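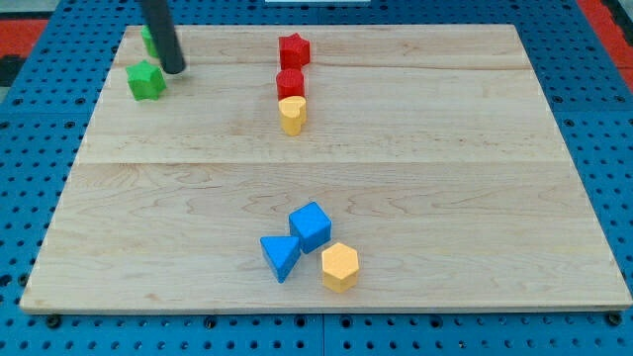

A wood board on the blue pegboard.

Home | Reviews | Show Reports | Trades | Archive

Show Report: Stotitz Toy Fair
Posted in May by the editor

I had skipped the Stotitz fair two years in a row, once for work and once for a bad transmission. This year I got there a little before nine and the line was already out past the loading dock. Early bird tickets get you in an hour ahead of everyone else. I paid for one and I would do it again, mostly for the parking.

The fair is held at the Sepúlveda Hall, an old roller rink with a low ceiling and good floors. Dealers take the main room. Small makers and customizers are in the side room, where the snack bar used to be. If you go next year, do the side room first. By eleven you could hardly turn around in there with a backpack on.

The main thing I wanted to see was Urent. They are the company doing the Amora figures, a line of six-inch swamp creatures that started as a mail-order project and is now showing up in a few stores. I reviewed the first two, Mudcap and Old Gar, last fall, and my complaint then was the ankles. Mine would not hold a pose for longer than a day. I wanted to find out if wave three was any better.

Urent had the corner spot. They brought test shots of all four wave three figures, two of them painted and two still in plain gray plastic. You could handle the gray ones. The ankles are new. They now use a ratchet joint with a rocker, and the clicks are tight. I stood the biggest one, a snapping turtle named Brackish, on one leg and went to look at the rest of the table. He was still up when I got back to him. The shell comes off and there is a storage space under it, big enough for his own hook but not for the net. The net has to go in his hand or in a drawer.

The painted ones were behind plastic. Heron Witch looked good, with a wash on the feathers that brings out the sculpt. Leech King I am less sure of. He is one shade of purple from the neck down, and the teeth had slop on the lower row. The rep at the table told me the paint was not final. They always tell you that, and sometimes it is true.

Wave three will be 19 dollars a figure, the same as wave two. Brackish costs the same as the others even though he is half again as wide. The accessory pack is a separate item and I did not get a price for it.

There was also a fair exclusive, a clear green Mudcap, limited to 1000 pieces with the number stamped on the bottom of the left foot. Mine is 793. The clear plastic is harder than the regular stuff and the elbows came stuck. Hot water took care of the right one. The left one needed two rounds and some patience. Do not force it. I saw a man at the food truck holding an arm in one hand and the rest of his Mudcap in the other.

On to the dealers. Prices were higher than I remember. Loose figures from the eighties that used to sit in the five dollar bins are now bagged and tagged at fifteen. A few tables still had real bins, mostly along the back wall, and that is where I spent the late morning. I came away with a bag of loose weapons, a vehicle with one missing wheel that I already have at home, and a carded bug warrior with a crushed bubble for eight dollars. I was opening it anyway.

The best thing I saw and did not buy was a boxed swamp playset with the elevator and the string still in place. The dealer wanted 200 for it. The box had water damage on the back panel and the sticker sheet had been used, but the set was complete. I walked past it three times. On the fourth pass it was gone, so somebody out there has a nice playset.

The side room had fewer tables than the last time I was there. I liked the resin heads, which are made to fit several older bodies, and a table selling replacement capes cut from real fabric. I bought two capes. One is slightly too long, but I can hem it. There was a panel on vintage joint repair at one o'clock that I only caught the end of. The microphone kept dropping out, and the handout was gone by the time I got to the front.

Food was one taco truck and a soda machine. Bring water. The restrooms are at the far end behind the stage, and there is no sign.

I left a little after three. A full review of the clear Mudcap is coming once I have had the elbows loose for a while and can say how they hold up. If Urent sends out wave three on schedule, I should have Brackish in hand by the end of summer.

Comments (4)

pegwarmer: Glad to hear about the ankles. My Old Gar has been leaning on a bookend since Christmas. Did they say anything about replacement feet for waves one and two?

editor: I asked. They said no plans.

toadstool_88: I was in that line too! Got the clear Mudcap and both elbows were fine right out of the package, but one knee is mushy. Number is in the low 300s if anyone is keeping track.

binsearcher: Which missing wheel? I have a box of spares from a swamp buggy I parted out. Send me a message through the Trades page.

Older Posts | Newer Posts | Contact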